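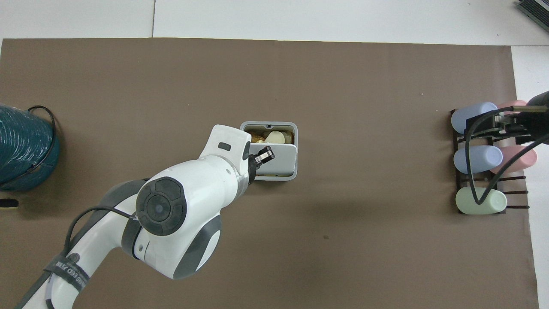 第四章 成本是怎么动起来的

先讲一件我自己的糗事吧。刚入行那阵子,我在斯凯勒姆(Skellham)给一家做手工皂的小作坊记账,作坊叫 Fluda,前面是店面,后面隔出一间熬皂、晾皂的屋子。老板有一天端着茶杯过来问我:“一块皂的成本到底是多少?”我心想这还不容易,把上个月的开支全加起来,除以上个月做的块数,报了一个数给他。他点点头走了。过了一个月他又来问,我照着同样的办法再算一遍,得出来的数跟上回差了一大截!配方没换,油没涨价,房租也还是那个房租。老板看看我,我看看计算器,场面相当尴尬。

我当时的第一反应是账记错了,于是翻了一晚上的票据(那时候票据都塞在一只鞋盒里,按厚薄排列,毫无道理可言)。账没错。错在我脑子里有一个念头,以为每块皂身上都贴着一个固定的成本,只要算得仔细就能把它找出来。这一章要做的事,就是把这个念头拆掉,再装一个好用的回去。

前三章我们一直在讲成本怎么归集:一笔钱花出去了,该记到哪个科目、算在哪个部门头上。那些功夫很要紧,可它们回答的都是“钱花到哪儿去了”。从这一章开始换一个问法:要是下个月多做一些,或者少做一些,这笔钱会跟着变吗?会变多少?教科书上管这个叫成本性态,名字听着有点唬人,意思其实就是成本的脾气。

4.1 两种脾气

回到那间作坊。每个月不管做不做皂都要付的钱有房租、设备折旧、店里那位全职同事的底薪,还有保险。我把这几项凑起来一看,将近4000元。为了好算,下面一律写成4000元。这一类钱在一定范围内不随产量变动,我们叫它固定成本。

另一类钱跟着产量走:油、碱、香料、包皂的纸。做一块就花一份,不做就不花。按当时的进价,每块皂要花2元,这就是单位变动成本。多做一块,总额就多出2元,干脆利落。

现在请你拿张草稿纸,跟我一起算。假如这个月做了1000块皂,固定成本摊到每块头上是四元,加上两元的变动成本,一块皂合六元。下个月赶上节日,产量翻了一倍,固定成本还是那么多,摊到每块头上只剩两元,再加两元变动成本,一块皂合四元。同一个作坊,同一口锅,单位成本一下子差了三分之一。我当年报给老板的两个数都没算错,只是我没告诉他,那个数是跟产量绑在一起的。

学生读到这里,最容易绕进去的一点是“固定”和“变动”到底在说谁。请记住,这两个词说的都是总额。固定成本的总额不动,摊到每一件上反倒一直在动;变动成本的总额一直在动,每一件上倒是老老实实的。考试时这一处丢分的人特别多,我改卷子改到手软,所以宁可在这里啰唆一遍。

4.2 “一定范围内”是多大的范围

刚才我悄悄塞进去一个限定语:在一定范围内。别放过它。

房租看起来够固定了吧?可要是产量一直往上涨,涨到晾皂的架子摆不下,老板就得再租一间屋,房租会往上跳一级,在新的高度上接着平下去。反过来也一样,要是歇业半年,他多半会把屋子退掉,固定成本也就没了。所以说一项成本是固定的,总得同时说清楚,是在什么样的产量之间、多长的时间之内。这个区间叫相关范围,后面几章的图和公式全都默认你待在里面。

变动成本也有自己的小性子。Fluda 的油是从一家叫 Drilis 的批发商那里进的,买得多有折扣,过了某个量单价就往下掉一点。严格画出来,那条线不是直的。不过在作坊平常的产量之间,拿一条直线去代替它,误差小得可以不管。我们做管理决策,常常要在“准”和“来得及”之间挑一挑,我个人的习惯是先画直线,等直线给出的答案跟常识打架了,再去追究弯的那一段。

时间的长短也值得多说一句。拉到一个星期来看,几乎什么都是固定的,连原料都已经堆在架子上了;拉到十年来看,几乎什么都能变,屋子可以换,人可以换,连做不做皂都可以重新商量。本书里没有特别说明的时候,时间单位都是一个月。

4.3 脾气混在一起的成本

真正让人头疼的是第三类。我在那只鞋盒里翻出过一张水电账单,金额是3633元,是好几个月合在一起补缴的。老板问我该算固定还是算变动,我愣是答不上来。店里的灯每天都要亮,冷柜也要插着电,这一块跟做多少皂没什么关系;可熬皂的锅一开,电表就转得快,这一块又实实在在跟着产量走。两样东西印在同一张单子上,合成一个数,外表上完全看不出来。

这样的成本叫混合成本,生活里到处都是。手机套餐有月租,超了再按量收费,就是一个现成的混合成本;店员拿底薪再加提成,也是;你家的燃气费大概也是。你可以先合上书,从自己上个月的花销里找一找,看哪几项属于这种情况,再想一想底下那块不动的部分大概占了多大。

要把它拆开,常用的办法我会按由粗到细的顺序讲。最粗的是账户分析法,说白了就是凭经验一项一项判断,偏向哪边就归到哪边。稍微讲究一点的是高低点法,只看产量最高和最低的那两个月,用两点连一条线。再往后是散点图和回归,把每个月的数据都用上。我得先坦白,我自己在小企业里用得最多的是散点图,拿铅笔点上去,眯着眼睛看一会儿,往往就能看出哪个月的数不对劲(有一回是十月的点高得离谱,最后查出来,是把装修的钱记进了电费)。回归当然更严谨,可要是不先看图就直接按键,那个怪点会把整条线拽歪,你还一点都不知道。

4.4 拆开来有什么用

有同学会问,费这么大劲分来分去,图什么呢?我用作坊碰上的一件真事来回答。

有一家叫 Kikuchi 的旅馆来找 Fluda,想订一批皂放在客房里,出价每块三元。老板当时正是淡季,锅闲着,人也闲着。他拿我报过的六元一比,觉得卖一块赔三元,差点当场把人送出门。可是请你想一想,接下这批货,房租会多付吗?底薪会多发吗?都不会。每多做一块,真正多花出去的只有那两元变动成本。收进三元,付出两元,每块还剩下一元,可以拿去填那些反正要付的固定开支。

单价减去单位变动成本剩下的这一元,叫单位边际贡献。它是这一章的主角之一,也是下一章讲保本点时的地基。我特别喜欢这个概念,它把一笔糊涂账一下子照亮了!当然,喜欢归喜欢,它也很容易被用过头。要是旺季里锅本来就忙不过来,接了旅馆的订单就得推掉店里的散客;要是老主顾听说旅馆只付三元,跑来要求同样的价钱;又或者老板一年到头接的全是这种价格的订单,那房租最后由谁来付?这几个问题我先放在这里,到4.6节再回来细谈,读的时候请一直把它们揣在兜里。

读这一章之前

数学上的要求很低,会画直线、会解一元一次方程就够了。回归那一节用到的公式我会给出来,推导放在附录里,跳过去不影响后面的阅读。

手边最好准备一张方格纸。我知道现在大家都用电子表格,我也用,不过头一回画成本线,我还是劝你用手画:横轴写产量,纵轴写总成本,先平着画一条固定成本的线,再从它的左端起笔,斜着往上画总成本。画完看看两条线之间的那一块,它就是变动成本,产量越大张得越开。

章末的习题分成两组,前一组练计算,后一组给的是几家小店的账目,里面有几项故意没有写明性质,要你自己判断,并且把理由写下来。理由比答案更占分。有两道题不止一种合理的归法,你和同桌答得不一样,也可能都对,先别急着擦掉自己的。

好,翻开草稿纸,我们从房租开始。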